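Home Classes Tournaments Shop Contact

About us

Zerkberg Chess School. Small school, two rooms over a bakery, 29 students this term. Kids in the afternoon, grown-ups after seven. The town goes back to 1786, the school not quite so far – we opened in December nine years ago with borrowed sets and one teapot.

Ville Niskanen started it. Still teaches beginners, still runs late. Openings are kept short here. Endgames first, then tactics, then whatever you want to argue over. No tests.
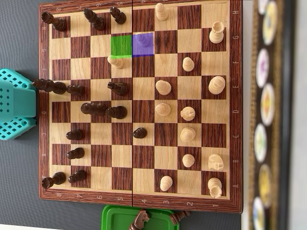

Folding board, coordinates on the border.

New students get a notebook. Write down your moves, even the bad ones. Bring it to every class please, we do go back to them. Parents can sit in the first two lessons, after that it's better if you wait downstairs (the bakery has chairs and wifi).

Levels: Beginner, Club, Evening. Moving up is the teacher's call, usualy after a term or so. Some people stay in Club for years and are happy there.

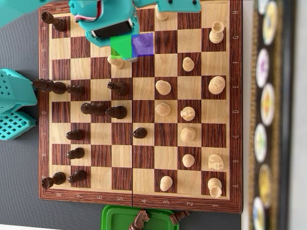
Hedvika Michalík wrote to us that she came for her son, he quit after a month and she stayed. Says she finally gets rook endings, and the evening group argues too much but she would'nt swap it.

Fees are per term, siblings half price. If money is tight, ask. Library is 200 books, mostly donated, borrow two at a time and bring them back. Once a year we play a match against Rekholm. Lost the last one. Rematch is on, 27 boards, away this time – bus leaves from the bakery.

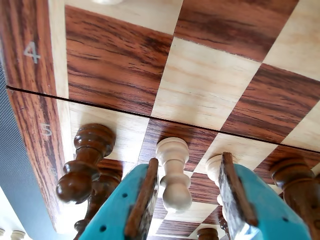 Wood grain and the fold line, close up.

Want to try a class? First one is free, just turn up ten minutes early. Phone is off during lessons so leave a message.

Recent
Rekholm match: who is going
Library books still missing
Evening group, new start time
Bright Juniors sign-up

Last updated: 21/10/2026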